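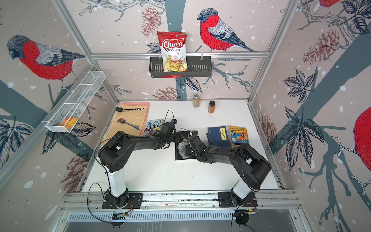
The two arms share one rail along the front of the table. Photo shows the build in its papered enclosure.

A two-armed robot bench put together by members of the Pukesska shared workshop will be open to visitors on Thursday evening, after more than 200 hours of evening and weekend work.

The bench, which its builders call Hullix, has two arms bolted to an aluminium rail in front of a white tabletop. Panya Kaewsai and Rattana Phromma began it in September and have paid for most of the parts themselves.

"The arms were the easy bit," Kaewsai said. "Getting both to work in the middle of the table without knocking into each other took five rebuilds of the rail mounts."

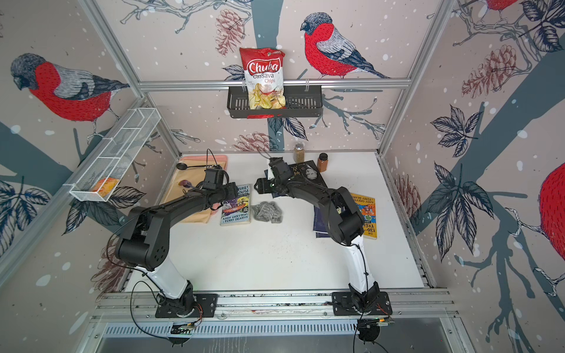
Photo: Rattana Phromma / Pukesska

The pair are using household things as test objects, among them spoons, spice jars and paperbacks. Phromma chose the bullfinch wallpaper, a leftover roll from a shop in Ploltham. She said plain walls had made the bench look like a fridge.

Books are the present job. A soft cover bends when it is held too hard and slips when it is held too lightly, and Phromma has spent three weeks on the grip settings alone.

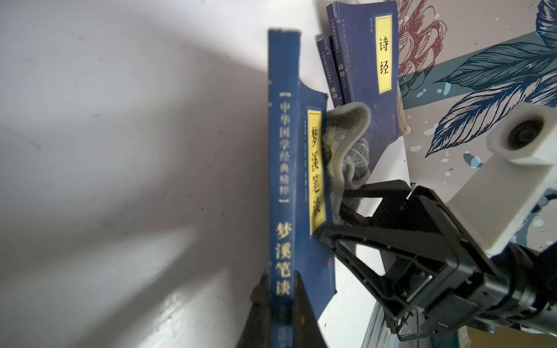 A dark blue paperback held at the spine by one gripper, with the second close by.

Each arm can be run by itself or as part of a pair. Handing an object from one to the other is still slow -- Kaewsai puts a good attempt at five minutes -- and the wiring below the rail has yet to be boxed in.
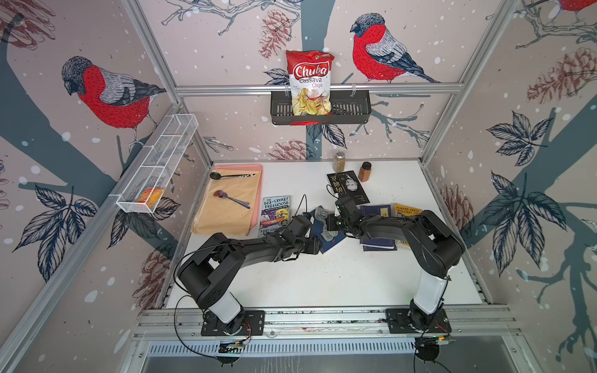 A second bench is planned for the workshop in Yensuk, using the same rail design but a wider table. Drawings and a parts list will be put up on the Pukesska noticeboard once the mounts have been measured again.

Thursday's session starts at 7pm and entry is free. Children are welcome with an adult.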